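Making a Family Film Without a Villain

Lensa Nigatu wrote her first film at a kitchen table in Hamilton, Ontario, between eight in the evening and the time when her younger daughter usually woke up and asked for water. The film is called Storano, after the island where it happens, and it is for children from about the age of six and for the adults who must sit beside them. It runs for less than an hour and a half. I watched it twice before I met her, the first time with my nephew, who wanted to know immediately if the ferry was real.

"The ferry is real," she told me when we sat down in the small office of Gristance, the company that produced the film. "The island is three different places. One is a lake, I must confess. We were very careful with the far shore."

The story is quite simple. Two sisters are sent to stay with their grandfather on Storano in February, when the hotel is closed and the ferry comes only two times in a week. The older one, Mireille, does not want to be there. The younger one wants to find a bell that fell into the harbour before their mother was born. There is a storm, there is a quarrel, there is a goat. No person in the film is bad.

I asked if this was a difficult thing to sell.

"Yes. Very," she said. "Every reader gave me the same note. Who is the villain? One man suggested that the mayor could want to build a casino. I wrote that version, you know. I was tired and I wanted the film to be made, so I wrote the mayor. He had a big coat. It took me 8 weeks and I disliked every page of it."

The casino version went to Chia-jung Kong, who was then new at Gristance and reading scripts in the evenings after her other work. She did not like it either, but she liked the two sisters. She wrote to Nigatu and asked, politely, what the mayor was doing in the story.

"I was afraid to send that message," Kong said. She joined us halfway through the conversation, carrying her coat and a paper bag with buns for all of us. "I thought, she will be offended, this is the biggest character. She answered in ten minutes. She wrote, 'Thank you, I hate him.'"

The mayor was removed. In his place the two women put more of the grandfather, and more weather. Kong believes that children can follow a story with no enemy if they always know what a person in the film wants at that moment. She mentioned the scene where the younger sister tries to carry a bucket up the harbour steps without spilling. It lasts a long time and there is almost no music.

"In the test showing, that was the quietest part," she said. "We had 135 people in the hall and most of them were under ten. You could hear them breathing. Then the goat came in and it was finished, of course, they screamed."

The goat is named Cheng in the film, and this was also the name it had in life. Nigatu had written a different name, but the goat did not turn its head for that one. The actors had to learn to say Cheng, and then the subtitles had to be changed, and a song also.

I wanted to know about the song, as it is the part of the film my nephew has kept. He sings it in the car. It has two verses and the second is nearly the same as the first. Nigatu laughed at this and put her hand over her eyes.

"I wrote it as a temporary song. It was only there so that the girls had something to sing in the boat while we looked for a composer. Then the composer came, and he wrote a beautiful thing, and the girls kept singing mine by mistake. After three days we gave up."

She is generous about the two young actors. Neither had been in a film before. They are not sisters and they come from different cities, and for the first week, she said, they were so polite to each other that the quarrel scene was impossible. The quarrel was moved to the end of the shooting. By then they had shared a cabin, one bathroom and a single working heater.

"They did it in 2 takes," Nigatu said. "The second was only because I had forgotten to breathe in the first one and I felt dizzy. We used the first." 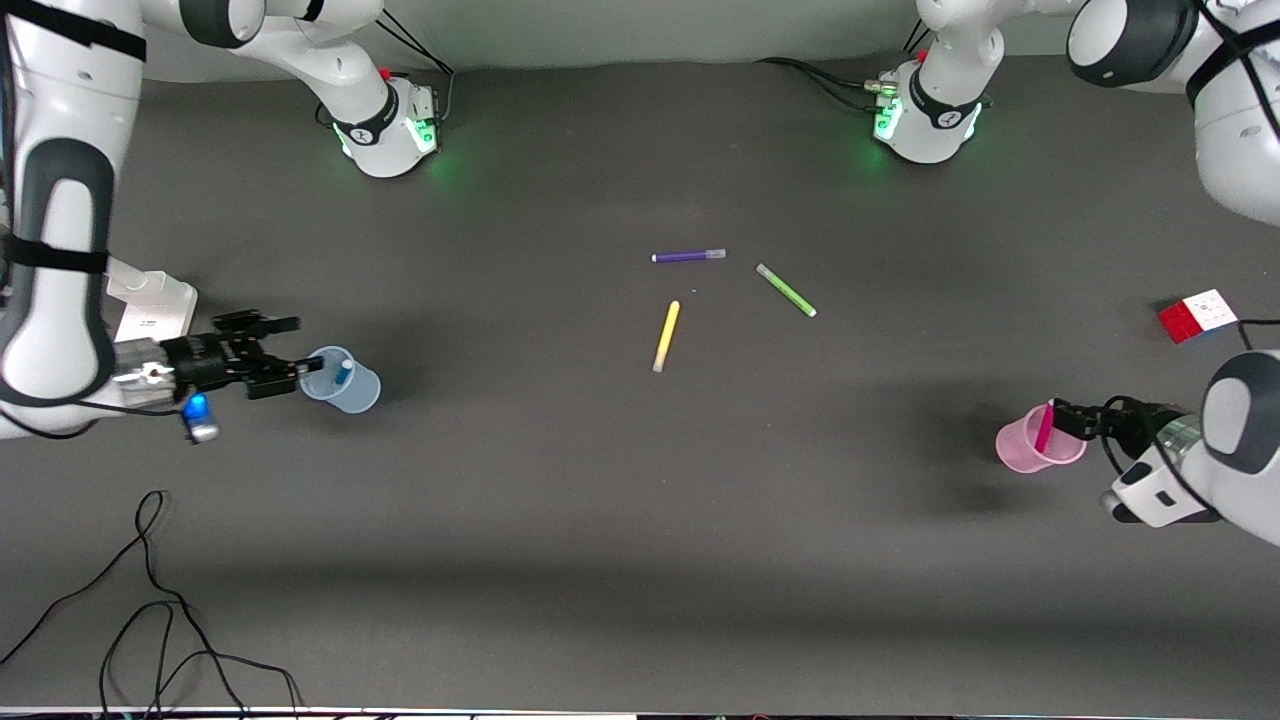 A blue cup with a marker in it, held by a gripper over the grey tabletop.

For a film of this size, the harbour looks remarkably rich, and I asked where the money had gone. Kong answered this question, with the face of a person who has answered it before in front of a bank. Most of it went to time. They could have shot faster with fewer scenes on the water, but working hours for children are short, and daylight in February is short too. Some days gave them only a few minutes that could be used.

There was also the bell. It was made new and then it had to look as if it had been under the sea for fifty years. The first one came back too pretty. The second was so heavy that the boat leaned to one side, and you can see this in the finished film if you watch the lantern behind the grandfather. Nigatu asked me not to print that and then changed her mind.

"Print it," she said. "Children write to me about such things. A boy in Halifax sent me a drawing of the boat with an arrow."

She receives many letters, more than she expected, and she answers them by hand when there is an address. The most common question is whether the mother is coming back. In the film she telephones twice, and we hear her voice, but we do not see her. Some parents found this too sad for a family picture. One reviewer wrote that the ending was unfinished.

I said that I had also waited for her to step off the ferry in the last scene, and that I was a little disappointed when the ramp went down and it was only the man with the post.

"Good," said Nigatu. "I mean, I am sorry. But I think you and Mireille were disappointed together, and then her sister shows her what is in the parcel, and she has to decide what face to make. I wanted the film to stop on that decision. If the mother arrives, then everybody looks at the mother."

Kong was on the other side of this argument for a long time. She wanted the mother at least as a small figure at the rail, and they filmed it that way. The shot exists. An actress travelled for a whole day, stood at the rail in a green scarf, and travelled home.

"I still prefer it," Kong said, and took another bun.

"She does," said Nigatu. "She tells me at every festival."

Their next film together is called Jornomus and it is for slightly older children. It takes place in a clock repair school, and Nigatu describes it as a mystery, although when I asked what the mystery was, she looked at Kong and Kong shook her head. I learned only that there are 3 main characters, that one of them does not speak until the middle of the film, and that there will be no animals, for reasons of budget and also of peace.

Will there be a villain this time?

"There is a teacher who is very strict about lunch," Nigatu said. "I like him. My producer is worried that I like him too much."

She writes at a proper desk now, in the mornings, after the school bus. She misses the kitchen a little. At night the house was quiet and she could say the lines aloud, both sisters, in two voices, and the dialogue was better for it. Now there is a neighbour who works from home, and the wall is thin, and she whispers.

Before I left I asked for one family film that she would show to anybody, and she could not choose. She began with one from her childhood in Addis Ababa, which she saw with the last reel missing, so that for years she believed it ended with a horse standing in a river. When she found the complete version as an adult, there was a wedding and a long speech. She turned it off, she told me, and went back to the horse.

Storano is showing in small cinemas this season and will be available to libraries after that. It is suitable for most children over six. The storm is loud, and very young ones may want a hand to hold for that part.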